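Open day at the Siltalitz automation hall, who went?
Posted in Visits and Fairs, Thursday, 18:40
by drulovby_tram

I went to the open day in Siltalitz and I want to write down my impressions before I forget them. The entrance was free, but you had to register, and they let in 13 visitors per group. Our group was the last before lunch, and the guide was already a little tired.

The main part was a demonstration of grasping, first in simulation on a big screen and then with the real arm in the cage. The simulation was a kitchen counter with a stone wall behind it. I liked this part more than the real arm, which I could hardly see from the second row.
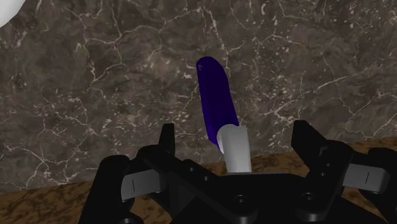 Do you need to register for the afternoon demonstration too?
You need a place on the list for every demonstration, morning and afternoon, and the list closes at 2 on the day before.

Re: by ohmrein
I was in the group after you. For me the simulation was the weak part. Anybody can make a gripper look good in a program. I drove from Durunberg to see metal move, and we had a few minutes at the cage.

Re: by drulovby_tram
I understand, but I do not agree. On the screen they could stop, go back and show the hand from close. The guide said they run 200 attempts in simulation before they try one on the arm. For a beginner like me this was the most useful sentence of the day.

Re: by kettlebyte
Did he say how many of these attempts fail? At the Popescu open day they gave us a sheet with all the results, also the bad ones.

Re: by drulovby_tram
He did not say it, and I was too shy to ask. There was a poster with the number 844 on it, but I did not understand if it was attempts or hours.

Re: by ohmrein
Hours. I asked at the desk. I still think the cage should come first and the screen after.

Re: by kettlebyte
Thank you both. I have put my name on the list for January. Is there parking, or is it better to take the tram?

Re: by drulovby_tram
Take the tram. The stop is in front of the gate.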